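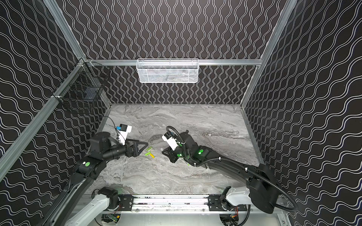

So my half of the Woveo project was the demos, meaning I drove both arms by remote until I'd done 42 decent ones. Small coloured stuff on a fake-stone floor, pick it up, repeat (my poor thumbs!).

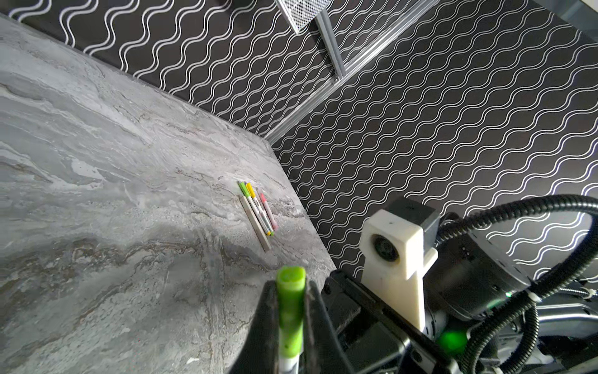
Vasić reckoned 42 was way too few and we'd want 800, maybe 1,000, before the arms copied anything properly. Fair enough, but we only had until June, so I slowed down and tried to approach every grasp the same way.
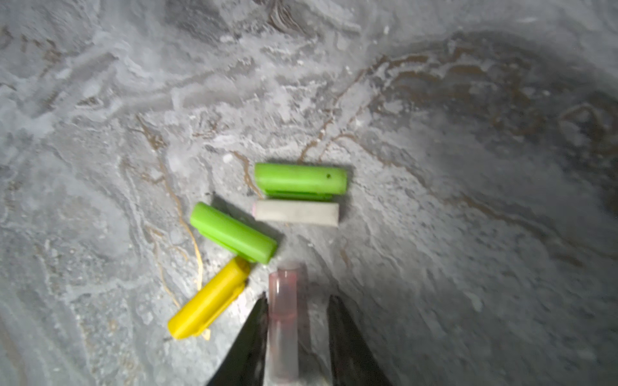
I also binned 5 runs where I'd dithered, and retrained overnight on what was left.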